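Informe sobre la aptitud doméstica de la unidad de Kiltbridge
Relato 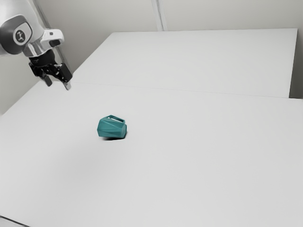
El brazo y el recipiente. Vista de la simulación.

A la atención de la Dirección de Servicios Residenciales de Trarkus.

En cumplimiento del encargo recibido, esta Oficina de Evaluación remite el informe relativo a la capacidad del sistema Lernden para asumir la tarea denominada «recogida de mesa» en las viviendas tuteladas de Kiltbridge. El encargo fijaba una pregunta única, a saber, si la máquina puede recoger una mesa, y solicitaba una respuesta afirmativa o negativa. La Oficina lamenta no haber podido atenerse a ese formato.

Primero. De las condiciones. Los ensayos se desarrollaron en simulación, conforme al protocolo vigente. El mobiliario consistió en dos mesas blancas juntas y el menaje en un recipiente facetado de color verde azulado, tumbado o inclinado sobre el tablero. La empresa proveedora, Yimyam, había propuesto un servicio de desayuno completo. La Oficina prefirió empezar por un solo objeto, criterio que fue calificado de timorato en la reunión preparatoria y que consta así en acta.

Segundo. De la tarea. Por recoger se entendió tomar el recipiente, ponerlo en pie y dejarlo donde corresponde. La tercera parte de la definición ocupó dos sesiones. Yimyam solicitó que se le facilitaran las coordenadas del lugar correspondiente. La Oficina consultó a los residentes del edificio sur y obtuvo, entre otras, las siguientes respuestas: «donde estaba», «en la ventana, pero en invierno no» y «ahí no». Se remitieron todas a la proveedora, que acusó recibo.

Tercero. De los resultados. Se ejecutaron 3000 intentos. El sistema tomó el recipiente y lo puso en pie en la gran mayoría de ellos. En 300 lo cerró contra una arista, de modo que el objeto giró y quedó en una postura distinta de la inicial, aunque no peor. En 6 intentos el brazo descendió, se detuvo a media altura con los dedos abiertos y permaneció en esa posición hasta agotar el tiempo asignado. La proveedora atribuye estos últimos a un umbral de confianza mal ajustado y ha prometido corregirlo antes de noviembre.

Cuarto. De una incidencia. El funcionario que suscribe asistió a la reproducción de los seis intentos mencionados, cada uno de los cuales podía prolongarse hasta 3 minutos. Debe hacer constar que los vio enteros, sin estar obligado a ello, y que al término del último pidió que se repitiera el primero. El brazo no hacía nada. La pinza quedaba en lo alto, separada del recipiente por un buen trecho de mesa blanca, y quien miraba tenía la impresión de que se le estaba consultando algo. Esta impresión carece de valor técnico y se consigna a petición del propio funcionario.

Esa misma tarde, en su domicilio, el funcionario encontró sobre la mesa de la cocina un jarrón que llevaba allí desde la primavera, fuera de uso. Lo tomó, lo puso en otro sitio y volvió a dejarlo donde estaba. La operación duró más de lo que el protocolo concede a la máquina. De haberse evaluado, habría figurado como fallo.

Quinto. De la valoración. La Oficina estima que el sistema Lernden puede levantar un recipiente de una mesa simulada. No ha quedado acreditado que pueda hacerlo en una cocina de Kiltbridge, con hule, migas y el residente delante opinando. Tampoco que sepa cuándo un objeto debe quedarse en la mesa. Preguntada al respecto, la proveedora indicó que tal función no figura en el pliego. Revisado el pliego, se confirma que no figura.

Sexto. De la propuesta. Se recomienda autorizar una segunda fase con menaje real en una vivienda desocupada, aplazar toda instalación en viviendas habitadas y mantener entretanto el servicio de recogida en su régimen actual, a cargo del personal de planta. En cuanto a la corrección del umbral de confianza, la Oficina solicita que se conserve una copia de la versión anterior.

La Dirección ha pedido que se justifique esta última solicitud. El funcionario ha redactado la justificación en tres ocasiones y la aportará como anexo cuando esté en condiciones de firmarla.

Trarkus, 28 de septiembre de 2026.
Oficina de Evaluación. Anexo pendiente.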